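Subject: Re: [homekeepers] small lidded boxes – what do you keep in yours?

Hi all,

I've been meaning to answer this since August and it kept sliding down the inbox, but this is my favorite kind of topic, so please forgive the length!

Nandini Kulkarni wrote:

> Hello everyone,
>
> I've taken over the craft cupboard at home and I'm drowning in little soft things. Scraps of fabric, bits of stuffing, squashed paper I've saved from parcels, cotton balls, the lot. At the moment they live in plastic bags inside other plastic bags, and whenever I want one I end up with everything on the floor.
>
> I was thinking of getting a set of small boxes with lids. My sister says go for jars so you can see what's inside. My neighbor swears by drawers. I like the idea of boxes that open from the front, because the shelf above is low and I can't get my hand in over the top very well.
>
> Three questions, if anybody has the patience:
>
> 1. Do front lids stay shut, or do they sag open after a while?
> 2. How full can you fill them before it gets silly?
> 3. Do you label, and if so, where?
>
> I have 40 dollars set aside for this and I'd like to keep some of it.
>
> Thanks,
> Nandini

Nandini, first of all, well done for taking on that cupboard. Bags inside bags is exactly where I was when we moved to Penau, and I can tell you that it gets so much better once each soft thing has a place to go back to.

On your first question: it depends on the catch. I've had two kinds. The first were snap lids, where a little lip of plastic pushes over another little lip of plastic. They were lovely for a few months and then one by one they stopped gripping, and I'd walk past and find them all hanging open like a row of mailboxes. The second kind have no snap at all and close with a light pull at the last moment, and those I would buy again tomorrow. You can shut one with the back of your wrist when your hands are full. If you go shopping in person, open and close the lid a few times right there in the aisle. Nobody minds, and you'll know within three tries whether you like it. 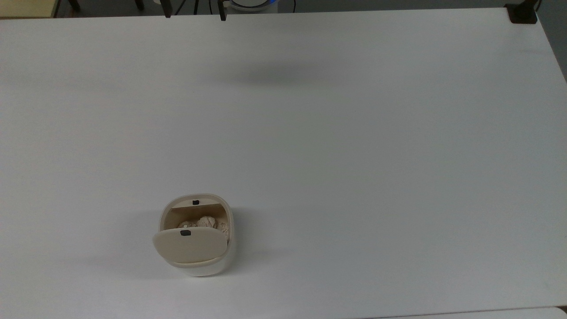
For filling, my rule is that the lid should never have to do any work. Soft stuff is sneaky, because it will squash down under your palm and then rise again the minute you look away, and a front lid gets pushed outward from behind the whole time it's closed. So I put things in without pressing, give the box one shake, and stop when the heap is near the top of the opening. The small cream box with the crumpled tan filling is as high as I'd go: the heap comes up to roughly the top edge of the tilted lid, with a bit peeking out on the right, and I'd tuck that bit back before closing. If you have more than that, start a second box. I know it feels wasteful to have a box that's only a third full, but you'll be adding to it before the month is out. I certainly always am!

Also, try it out on a big clear table before you decide which box gets which shelf. I did mine on the floor the first time and it was a mistake, partly for my knees and partly because I kept losing small pieces in the rug. On a table you can open a lid all the way, see how much space it needs in front, and measure that. A lid that drops forward wants a few inches of shelf to itself, and if you line the boxes up flush with the edge it will hang out over nothing. I pushed mine back by the width of my hand and now I can open them without moving anything.

Labels! I have opinions. I started with labels on the lids, and they looked very smart, but when a lid is folded forward the label goes with it and you can't always read it. Then I tried the sides, which only works for the box on the end. What I do now is a strip of masking tape along the shelf edge, under each box, with the word in thick marker. It peels off cleanly when I change my mind, and I change my mind a lot. My tape currently says WOOL, STUFFING, PAPER, RIBBON, and MUDALIAR, and the last one is for the leftover bits from the Mudaliar quilt, which some of you will remember from the long thread last winter. It has its own box and it will have its own box until I finish the thing.

As for your sister's jars, I do see the appeal, and I keep buttons in them very happily. For soft things I gave up on jars. You have to pull out a handful to reach the one you want at the bottom, and then it all has to be stuffed back through the neck. A wide opening that faces you is kinder.

About money: please don't spend the whole 40 in one go. Buy 3 boxes, fill them, live with them for a few weeks, and then see. The household shop on Cirkine has small ones near the back, by the laundry things, and the prices are fair. I went in there for dish soap and came out with two boxes and no dish soap – so take a list. If you'd like secondhand, the Skokau swap table is very good for storage, because people buy a whole matching set and then find they only needed half of it.

One last thing I'd love to hear from the rest of the list. Does anyone have a good way to stop wool from clinging to everything else? I've tried wrapping each little bundle in tissue paper, which works but makes the box look twice as full, and then I'm breaking my own rule about the lid. A small cloth pouch inside the box might do it, and I have plenty of fabric for that, so perhaps it's the next rainy afternoon project.

Nandini, do write back once you've got the first few in place and tell us what went where. I'm especially curious about what you do with the saved parcel paper. Mine gets its own box, and it's the one I open most.

Warmly,
Your fellow cupboard person in Penau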